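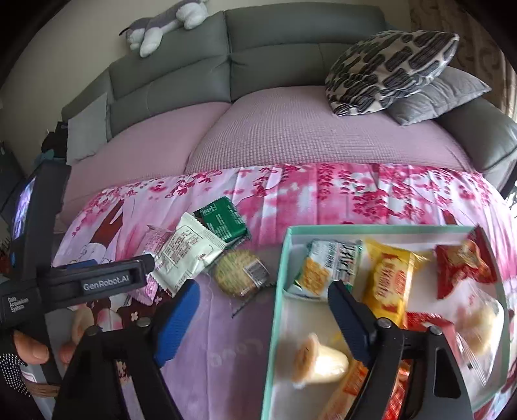

Laiba Janjua on quilts, thrift store sheets and learning to leave the sofa alone

I got to Laiba Janjua's apartment twenty minutes early, which I blame on the bus, and she put me to work pinning. So if there's a crooked bit in the green quilt she's showing in November, that one is mine.

Laiba runs Swati, a tiny business that makes quilts and throws out of old bed linen. She started it at her kitchen table and it still mostly lives there (the sewing machine gets moved for dinner, or dinner gets moved for the sewing machine). If you've been to the Brunwood market you've probably walked past her stall and wanted to touch everything. Go ahead, she likes it when people do.

I asked how she got going, expecting a grandmother story. There wasn't one.

"My grandmother hated sewing!" she said. "She paid a neighbor to do her hems. I learned from library books and from ruining things. My first quilt was a crib size and it came out shaped like a kite. My cousin's baby loved it, but babies love a paper bag."

What she wanted, back then, was something to throw over a couch. She had moved into a rental with furniture she couldn't stand and no money to change it, and store-bought covers kept sliding off. She pulled a face when I said mine do too.

"They slide because they're too light and the back is slippery. People keep buying a bigger one and now they've got more fabric sliding around. You want some weight, and you want a bit of texture on the underside. Old flannel is great. Then you push the extra down into the crack between the seats and leave it there."

I've tried this since. I used a wooden spoon to do the pushing, and it has stayed put for nine days with two kids on it, so I'm a believer.

Most of her fabric comes from thrift stores, and she's picky. She holds every sheet up to a window before she buys it, looking for the thin spot in the middle where people have slept. If the middle's gone she may still take it for the edges, which hardly get any wear. She washes everything twice, hot, before it goes near the scissors. Polyester blends she leaves on the rack, though she did cave once for a print of orange mushrooms and says she'd do it again.

We talked about color for ages. Laiba used to plan every quilt on graph paper and now she doesn't plan at all, at least not at first. She lays the pieces on the floor, goes to bed, and looks at them in the morning before coffee.

"If something bugs me before coffee, it comes out," she said. "After coffee I can talk myself into anything."

Her one rule for a living room is to pick a soft color for the biggest piece and let the pillows be loud. She thinks people get scared and do it the other way around, then get sick of the whole room by spring.

The part of the business she doesn't love is the numbers, and she was very open about them. Last year Swati brought in $3,664 from markets and $1,945 from custom orders, and she still works four days a week at the front desk of a dental office. Would she quit if she could?

"Ask me on a Monday and I'll say yes. But I like the people there, and I like having dental."

The custom orders are growing, mostly thanks to Phúc Lý, who does long-arm quilting out of a garage across town and has taken the biggest pieces off her hands. They met when she called him by mistake, trying to reach a vacuum repair place with nearly the same phone number. He finished a king-size for her last winter that had 709 pieces in the top, and she says he only complained about the last row.

I called Phúc afterward to check that. "I complained about every row," he told me. "She had the radio on, she couldn't hear me."

Before I left I asked what a total beginner should make. A potholder seemed like the obvious answer, but she shook her head. Potholders are thick and small and fiddly, and you'll get mad. Make a lap blanket out of big squares, she said, all the same size, and tie it with yarn at the corners so you don't have to quilt it.

She sent me home with a bag of flannel scraps and a spare rotary blade. I've cut out eleven squares so far, and they're nearly all square.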